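Oct 20, 2025

So I finally caved and paid for the Hornuvero trial, the one where you get a two-armed robot in a simulated kitchen and 31 days to teach it things before they bill you for real. I've been circling it since June!

Setup took me roughly 15 minutes, and most of that was me hunting for my password. You pick a robot (I went with the one with proper five-fingered hands, because come on), then a table, then a task. Mine is breakfast: croissant and donut off the placemat, onto the blue plate. The starter plan gives you three saved scenes, which felt stingy until I realized I've only touched this one.

What I like so far is how fast a reset is, way quicker than in Westlow. What I don't like is the help pages, which read like they were written for someone who already works there. I'm keeping it for another month anyway, and the donut is first on my list tomorrow.

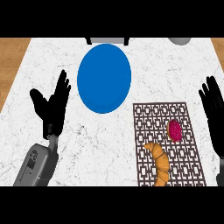
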